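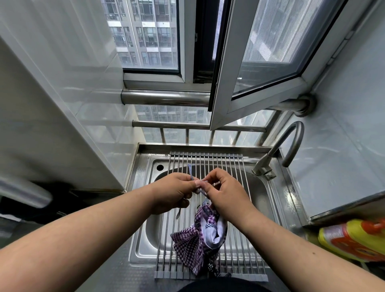

Skelteo water leak sensor: four months in my apartment

I bought the Skelteo leak sensor in January, after the neighbor above me had a broken hose and my hallway ceiling got a brown stain. I am not a professional reviewer. I work with spreadsheets all day and I like when small devices tell me things before they become expensive.

The package has one hub and three sensors. Each sensor is a flat white disc with two metal points under it. When water connects the points, the sensor makes a loud sound and sends a message to your phone. You can buy more sensors separately, and the hub accepts up to 40 of them, though I can't imagine the apartment that needs so many.

Installation

The paper guide is short and the drawings are too small. It says to press the button on the hub until the light is green, but on mine the light first became orange and stayed like this for several minutes. I removed the plug, waited, and tried again, and then it worked. The sensors joined the hub quickly. You need an account with an e-mail address, and the app asks for your location as well. I said no to the location and nothing stopped working.

One remark for people with newer routers: the hub uses only the older 2.4 GHz network. If your router gives one name to both networks, you may have to separate them for the setup. The guide mentions this on the last page, and I would prefer to read it on the first.

Daily use

Most days the system does nothing, and this is correct. I tested it every month with a wet paper towel. The alarm on the sensor started immediately, and the phone message came a few seconds later. When I was at my parents' house, in another city, it came with the same speed.

I had one real alarm. The sensor under the washing machine woke me at five in the morning, and there was a small puddle from the filter cover, which I had not closed well. I dried the floor in my pajamas and felt quite happy with my purchase.

I had also two false alarms, both from the bathroom. I think it was steam from the shower, because after I moved the disc away from the door of the cabin it stayed quiet.

Battery and app

After four months the app shows 86 percent for all three batteries. It is a little suspicious that they are all the same, but I will see. The app keeps the last 1000 events. Every small temperature change is also an event, so this list fills faster than you expect, and my real alarm has already disappeared from it. There is no button to export the list. I asked support about it and received a polite answer from Benedek Takács, who wrote that export is planned but could not give me a month.

Compared with Baltix

Before this I had a single Baltix sensor. It is cheaper and needs no hub, but it lost the Wi-Fi connection often, and it did not tell me when it was offline. Skelteo sends a warning when a sensor is silent for a day. For me this is the biggest difference - a leak sensor that is offline and says nothing is only a decoration.

What I would change

The alarm sound can't be made quieter, only turned off completely. The hub light is very bright in a dark room, so I covered mine with tape. And I would like a longer cable for the hub.

I am keeping it, and I will buy one more sensor for the boiler closet. Four stars from five.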